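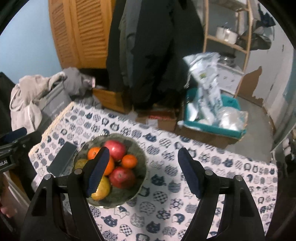

What does Makley do? We print cotton tablecloths, the kind you put on the kitchen table and leave there all week, with the fruit and the mail and everybody's elbows on top.

I started Makley in a rented room in Plenden with one printing screen and a drawing of a cat I wasn't sure about. My plan was to sell plain stripes to sensible people. The stripes are still folded on a shelf somewhere — the cats sold out in January, and I've been drawing them ever since! I fill the faces with whatever I'm in the mood for (dots, checks, waves, the odd flower), and I like a few of them nearly solid navy so your eye gets a rest.

We do three sizes now. The middle one, the Tremari, fits most kitchen tables and hangs over the sides a little, and it's the one I'd point you to if you hate measuring. It's $38, hemmed by hand.

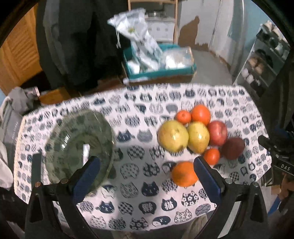

The Sin is our longest cloth, made for people who pull two tables together at the holidays, and I'll admit it takes up half the ironing board and most of an evening. I picked navy on white for all three because fruit looks so good on it. Oranges especially! Pears too, once they've gone a bit freckly.

Wash them warm, hang them up, iron them if you're that sort of person. Last year we sent out some 395 cloths, every one folded by me at the end of the cutting table. The next batch goes up on 22nd June, and if you'd like a size we don't make, write and ask. I usually answer in the evening, after the ironing.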